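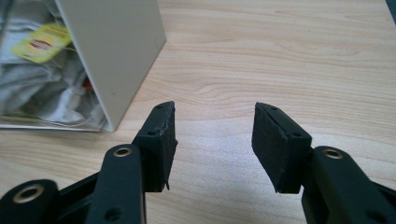 Surely you just collect more of it until it works? That was the first question I got when I gave a shorter version of this at Kuipers, before I'd even got the clicker going, and I gave a rubbish answer. So I'm starting with it tonight.

(Wait for people to sit. Water is on the left.)

More does help, up to a point. We had almost 700 recordings for Skella by the end of August and I was terribly pleased with myself. Then we trained on the lot and the arm was worse at picking up cloth than it had been a month earlier. Same arm, same code, more examples, worse result. I went home and sulked. The rest of this talk is mostly about what was wrong with my recordings and what we do now.

Quick show of hands: who's trained anything on their own data? Who's collected that data by hand, physically, with sore thumbs? (Usually far fewer. Commiserate.)

How we gather

We use a hand-held gripper with a camera on it. I squeeze, the jaws close, I lift something and put it down somewhere else, and that's one recording. The model learns from what the camera saw and how the jaws moved. I like it because I can do it at any desk with no robot in the building, and I dislike it because everything my hand does ends up in there, including the dithering.

Look at the pads for a second, up on the screen. The rubber is worn and a bit ragged, and on the left one there's a little frayed flap hanging off the bottom corner. I used to think of that as housekeeping. Put new rubber on when you get round to it, who cares. But worn rubber and fresh rubber don't hold thin cloth the same way, so I squeeze harder without noticing, and now I've got two kinds of squeeze in the data and no note of which is which. We write the pad change in the log now. One line. It takes seconds and I still forget, so the Jasance logging sheet has a box for it at the top that I have to fill in before it lets me start. (Don't go into the sheet. Somebody always wants to see the sheet. Show them at the break.)

Where do you start a recording?

This one took me far too long. For weeks I started every recording with the gripper already over the thing I was going to grab, because I'm impatient and it felt like wasted time otherwise. Lovely short clips, very tidy. Then we ran the arm from a slightly different spot and it just hovered there, dithering, because it had never seen the beginning of anything!

So I start with the jaws open over bare desk and the box off to one side. It looks like nothing's going on, and that's fine by me, I want the model to see plenty of open wood with the target away in a corner. We vary where the box goes too. Left side is my habit (I'm right-handed and it keeps my elbow free), so I have to make myself put it on the right, and near, and far, and at silly angles.

Cloth in see-through boxes

Right, the fun bit. Grey cloth in a box you can see through. If you wanted to design something annoying for a camera you'd do well to beat it. Soft grey folds that look like other soft grey folds, with a clear layer in front, and a desk shiny enough to give you a faint reflection along the bottom edge.

And there's a yellow tag. Pause on the tag, it's the best story I've got.

We had a whole batch where the yellow tag was always in view, and the model decided, quite sensibly, that the job was "go to the yellow thing". It got really good at it. It looked brilliant on video. Then we swapped in a bundle with no tag and it had no idea what to do with itself. I had taught it to find labels! I now record with a tag, without a tag, with the tag tucked underneath, and with a yellow sticky note somewhere else on the desk to keep it honest. The sticky note idea came out of a moan I posted on the Skatlow forum, by the way, so moaning in public does work occasionally.

Small bright things deeper in are the same sort of trap. If you can just see a bit of red between the folds, so can the model, and it'll hang on to that if it's there every time.

What I throw away

Out of that first pile I kept 200. That hurt. I sat with a pot of tea and went through them, and these were the ones that went:

Anything where I changed my mind halfway. You can see it, the gripper wobbles off towards one fold and then goes for another.

Anything where my other hand wandered in to help. I was amazed how often I do this.

Long runs of near-identical clips, same box, same spot, same light, recorded one after another while I listened to the radio. I kept a few of each.

I do keep the misses, as long as I carried on and got it second time. A fumble followed by a recovery is one of the most useful things you can give it, and I'd been deleting those out of vanity.

Pace

I can do about an hour and a half before I get sloppy. My limit is 9 in a row with one set-up, then I move something: the box, the lamp, the chair. If there are two of you, swap over, because two people reach differently and you want both. We had 4 people on it one afternoon and that batch did more good than the fortnight before it. It was also a lot more cheerful, and we ate all the biscuits.

(If running late, skip the next bit and go straight to questions.)

Light. I've recorded nearly everything in soft, even light, because that's what my desk gets. It's kind to the camera and it makes for very samey examples. Next job is evenings with the desk lamp on and hard shadows across the wood, and then by the window at about four in the afternoon, when the glare is dreadful. I'll post how that goes on the Skella page.

Questions. Bring the spare gripper out for people to squeeze, pads taped, and get it back off them before the break.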